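Notebook, December
Bedtime diary study, second pass
Millmont and Hepburn families

Started 9:40 am. Cleaned export from Cisuvport loaded without errors this time. 700 diary nights in total across both sites. 123 of them have no lights-out time and can't be used for latency, but most still have a wake count, so they stay in the file with the latency field blank. Do not fill from the previous night. I did that in the first pass and it flattened the weekends.

32 families, same as the last entry. One Hepburn family has moved house and has a gap in the middle of their diary. Kept both halves under the same ID and added a flag column (MOVE) so that anyone who wants to split them can.

Definitions, written out again so we stop arguing about them in the hallway:

Lights out = the parent's own last switch-off, excluding night lights.
Asleep = the parent's best guess from the doorway. It is a guess and the column header now says so.
Callback = any return to the room after lights out, for any reason, including water, a lost bear, or a question about whether fish have knees.
Wake = anything the parent was woken by or had to get up for. If the child got up, walked to the parents' bed and went back to sleep without anyone stirring, it is recorded only if found in the morning, and coded as FOUND.

FOUND is more common in the three-year-olds than I expected. Some parents had been entering it as a wake with time unknown, others left it off altogether. Recoded what I could from the comments field. The comments field is by far the best thing in the diary and also the least consistent. Several entries consist of the word "no".

Problem with the shared-room siblings. Where a baby and a preschooler sleep in one room, a callback for one is very often a wake for the other, and the form gives only one line per child. Parents dealt with it in different ways: some wrote both, some wrote only the child who started it, and one household at Millmont alternated by fairness. I've added a ROOM variable and linked the pairs. Latency for the older child in shared rooms should be reported separately until we work out what to do.

Plellov monitor logs came in for the households that agreed to them. Clock drift again. Two units had not been switched off daylight saving from a previous user and sit an hour out from the diary all the way through. Corrected by offset, original timestamps kept in the raw folder. The sound threshold is set too low for our purposes: it logs rolling over, coughing, the dog and the heater. Tried raising the cut-off, which removes the heater but also removes quiet talking, and quiet talking is most of what a four-year-old does between lights out and asleep. Left it at the default for now.

First look at dinner time against latency. Expected later dinner to go with longer settling. It does at Millmont, weakly. At Hepburn there is nothing to see, possibly because almost everyone there eats early and there isn't enough spread. Bath is worse. Bath nights and non-bath nights look the same in the plot, but the bath entry doesn't say when, and a bath straight after daycare is a different animal from a bath just before pyjamas. Need a bath time on the form if we run it again.

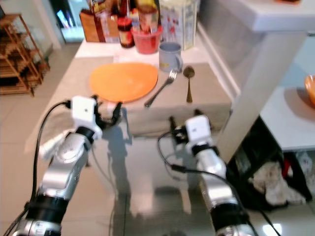
One Hepburn parent's reply to the draft summary is that we have the order of things backwards: on a bad day dinner is late and the bath is skipped and bedtime is a mess, and all of it starts with a missed nap, so plotting dinner against settling only tells us what sort of afternoon they had. She would like naps to be in the first table, ahead of anything about food.

Fair point, and it fits the data better than my version. Nap is recorded as yes / no / car. Reran with nap included and the dinner effect at Millmont mostly goes away. Car naps behave like their own category. A late one in the car, even a short one, goes with the longest latencies in the file. No claim on cause. Parents may be driving at that hour for all sorts of reasons.

Also checked the 7 pm cluster. There is a heap of lights-out entries at exactly 7, too many to be real. Rounding, presumably, or what parents meant to do. Where a monitor log exists for the same night, room sound carries on well past it. Marked those nights ROUND and ran latency with and without them. The overall picture holds, but the spread is wider without, so I would quote that one.

Form changes if there is another round:
- bath time, to the quarter hour
- nap end time, with car as a tick box beside it
- a second line for siblings in the same room
- larger comments field
- drop "mood at bedtime", which parents scored on their own mood as often as the child's

Still open. Whether grandparent nights count as home nights. Two Millmont families have the children at Nan's once a week and diaries for those nights are in different handwriting, with suspiciously few callbacks. Left in, flagged AWAY.

Backup copied to the shared drive at 4:15 pm. Script is in the same folder as the export; run the offset correction before the merge or the Plellov rows will match to the wrong night after midnight. Next job is the naps table, then back to the FOUND entries.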